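The Slow Return of the Repair Shop

Steltthorpe had six repair shops once. By last February it was down to one, a narrow storefront on the Zudport road that fixed lamps, radios and the odd toaster.

Then the town started charging for bulky trash pickup, and people began asking what could be saved. Three new shops have opened, and the one on the Zudport road took in 1,031 items last year.

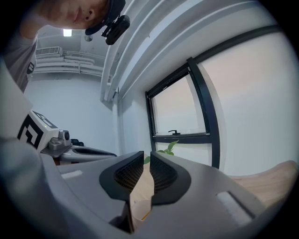

Parts are the hard bit. A Sturketti mixer from the eighties can be opened with one screwdriver — newer models are often glued shut. Most shops keep a shelf of dead machines to strip for gears and switches.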